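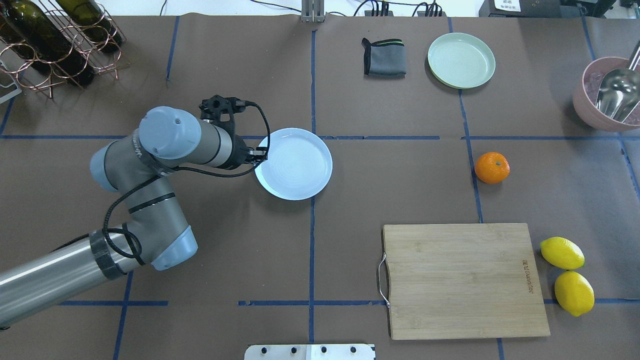
Tabletop cell with kitchen item set, gripper beside the white plate. Blue tape marks the grid.

Pre-acceptance inspection checklist: Fivedero tabletop arm kit
Supplier: Akus
Installer: Verbruggen
Site: Grorkis demonstration kitchen bench
Inspection period: November, morning visit, second visit after 15:00
Sheet revision: 2

Results are marked OK, OK with comment, Action, or Not checked. An Action must be closed before the kit is signed for. Comments are the inspector's own and go to both Akus and Verbruggen with the completed sheet.

Section A. Paperwork and delivery

A1. Delivery note matches order. OK.

A2. Printed manual in English. OK with comment. The manual is clear on mounting and power. The chapter on gripper settings still refers to an older menu layout, and the person following it has to hunt for two of the options. Akus says a corrected chapter can be downloaded. We would like it printed and put in the folder.

A3. Risk assessment supplied for the task as installed. Action. The one in the folder is for a general pick and place task. It makes no mention of glass bottles or loose ice. Verbruggen to reissue.

A4. Service terms attached. OK with comment. Cover is for 15 months from sign-off. Call-out response is given in working hours, and the sheet doesn't say whose working hours.

Section B. Table and fixings

B1. Table firm, no rocking when pushed at each corner. OK.

B2. Mounting bolts at specified torque, paint-marked. Action. Torque was checked and is fine throughout. Paint marks had not been applied, so there is no quick way to spot a bolt that has moved. Verbruggen to mark them all.

B3. Paper covering flat and secured. OK with comment. The brown paper is a sensible choice for a demonstration and cheap to change. It will not last long with ice on the table. Ask Akus for a price on a wipe-clean mat with the same grid.

B4. Grid tape straight and fully stuck down. OK with comment. One end had started to curl and was pressed back. Check weekly. The tape is a guide for the operator setting items out and does not need to be exact, but a raised end can catch a plate rim.

Section C. Arm and gripper

C1. Covers and joint caps fitted, no cracks. OK.

C2. Cable to gripper has enough slack through full movement, and does not snag. Action. The cable hangs in wide loops near the wrist and along the arm. It did not catch on anything during our runs, but in the low positions it came close to the bottle rack. We want proper clips here - tape alone isn't good enough for a kit sold as finished.

C3. Gripper fingers clean, undamaged, closing evenly. OK.

C4. Gripper holds when power is removed. OK. Tried over a folded cloth with a lemon in the gripper. It stayed put.

C5. Grip force suitable for soft items. OK with comment. The lowest setting is fine for the small items tried. The kit arrives set higher than that. The default should be lowered, or the setting-up page should tell the user to do it first.

Section D. Trial run with items

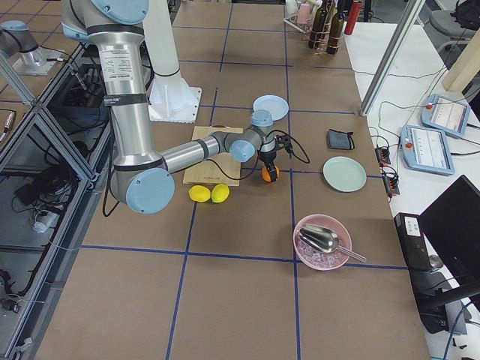
Trial run: small orange ball in the gripper, lemons and cutting board close by.

D1. Small round item picked and placed. OK. Moved from one square to another and back again. A total of 53 moves were made over the two visits with no drops.

D2. Flat plate picked by the rim. OK with comment. The arm manages this, slowly. When the plate lies over a tape line the first attempt is sometimes a little off, and the arm tries again without being told. Acceptable, though the cycle time quoted in the Akus leaflet does not allow for a second try.

D3. Scoop lifted from bowl and returned. OK with comment. The handle needs to lean out over the rim at a fair angle. If it lies too low the gripper touches the bowl. Add this to the operator's setting-out notes.

D4. Bottles in rack undisturbed during all other moves. OK.

D5. Cutting board stays in place when arm passes over. OK. Clearance measured at the lowest point and found within the stated limit.

D6. Cloth item picked. Not checked. Cloth handling is sold as an extra and isn't in this order.

Section E. Controls and stopping

E1. Emergency stop on each tablet works from every mode. OK. Both pressed in turn, at slow and full speed.

E2. Tablets within reach of the operator's normal position. OK with comment. They lie on the white surface beside the table and can be reached. They are not fixed, and one could be moved off to the side without anyone thinking about it. A holder for each should be part of the kit. Akus lists one as part 302, sold separately.

E3. Restart needs a deliberate action after a stop. OK.

E4. Fault messages readable and in plain words. OK with comment. Mostly good. One message gives only a number, with no entry for it in the manual.

Section F. Electrical and surroundings

F1. Power strips undamaged and not overloaded. OK.

F2. Power strips and cables clear of liquids. Action. The strips sit close to the table edge, and the ice bowl is used on the same table. Raise them or move them back. Verbruggen to propose a position.

F3. Trailing cables tidied. Action. Several thin cables run loose behind and beside the table. Bundle and cover.

F4. Clear floor space for the operator. OK.

Items open at end of visit: A3, B2, C2, F2, F3.

Sign-off is held until these are closed. C2 and F2 will need another look on site. For the other three, photographs or revised papers sent by Verbruggen will do. The kit may be used for demonstrations in the meantime with a trained operator at the tablets and no ice in the bowl.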